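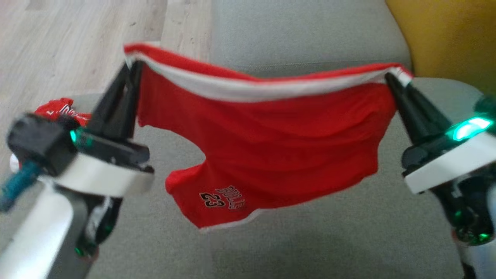 A red sports jersey with white trim, number 23, held by its upper corners over the gray seat of an upholstered sofa.

Adari Home Textiles publishes seat-surface folding guide for sportswear
By the Adari press office, May
2 min read

Adari Home Textiles has released a written guide to sorting and folding washed sportswear on a sofa seat. It is intended for households that have no table or counter free for laundry. The guide is 58 pages long and covers sleeveless jerseys, mesh shorts, training tops and lined jackets.

The method treats the seat cushion as the work surface. Each garment is lifted by its two upper corners, lowered with the hem toward the front edge, and smoothed from the center outward. Sleeveless jerseys have a section of their own. Deep armholes leave little cloth at the shoulder, and the side panels tend to swing inward when the garment is lowered. The guide recommends correcting the armhole edges first, then the hem, and folding along a vertical line that stays clear of any printed number or lettering. Printed areas are folded to the inside only if the garment is going into a drawer.

Adari prepared the text with Oosthuizen, a fabric care consultancy, after a survey of 495 households. Nearly 300 of them reported folding at least part of the weekly wash in the living room. Respondents named the sofa more often than the bed or the floor.
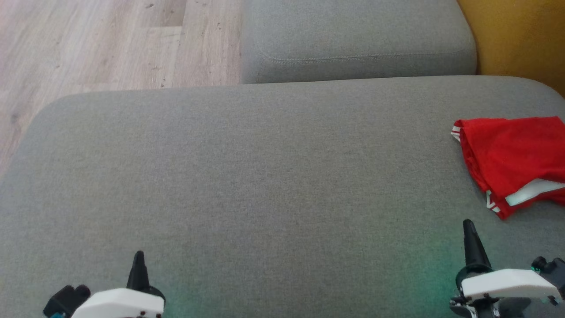 A chapter on upholstery sets out which seats are suitable. A broad cushion with a flat or slightly domed top and a tightly woven cover gives the most even result. Buttons, deep tufting and raised piping leave marks in thin knit fabric and make it harder to square the edges. Loose covers should be pulled tight before work begins. Crumbs and lint are removed with a dry brush - a vacuum nozzle is also acceptable - and dark or heavily dyed items are kept off light covers until fully dry.

"Most folding instructions start with a large clean table," said Muireann Ó Briain, editor of the guide. "We wrote the steps for a seat that is lower and softer, and the order of the folds had to change."

Finished items are stacked at the back of the seat, no more than 10 to a pile. The Drinitz edition, with larger type and line drawings, follows later this year. Both editions are distributed by Burnasis.

Contact: Adari Home Textiles, Press Office | © Adari Home Textiles. All rights reserved. | Back to top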